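## 3. Standby Load in Rented Apartments

The survey covered kitchens only. Other rooms were left out because televisions and game consoles vary too much between households, and the February deadline did not allow a second round of readings.

Each household received one Clitotach plug meter and a printed log sheet. Appliances were metered one at a time, switched off but plugged in, for 60 minutes each. Readings below the resolution of the meter were entered as zero. This understates the total slightly - a small phone charger, for instance, often does not register at all.

### 3.1 Grouping of appliances

Appliances were sorted by whether they have a display or clock. Simple heating devices with a mechanical switch formed the second group, and anything with a rechargeable battery formed the third.

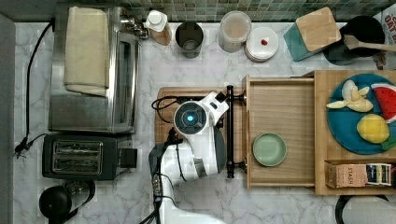
The second group drew no measurable power in standby in any household. The first group accounted for most of the recorded load, with microwave ovens and coffee makers at the top. Results for the third group depended on battery state, which the log sheet did not ask for. This should be corrected if the survey is repeated.

### 3.2 Sources of error

- Two log sheets from the Sepúlveda building had start times but no end times. They were excluded.
- The meter was not calibrated against a reference load until after the first 20 readings. The offset was small and was subtracted afterward.
- Refrigerators were not metered - they have no standby state in the sense used in this report.

The complete data set has 472 readings and is given in Appendix B.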